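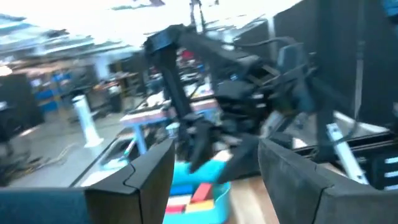

Try the Koltus fingers again before changing the camera, was the remark from the Hebden bench this morning, as the wide ones lose the small blocks on any controller.

December, 10.40. Fair point. Left the wrist camera alone and went back to the log: 876 grasps tried on the Dotadine controller, 791 held. Cloth still the weak spot – fingers close late. Force limit now 2,435, was 3,000. Same bin, same blocks for the next run.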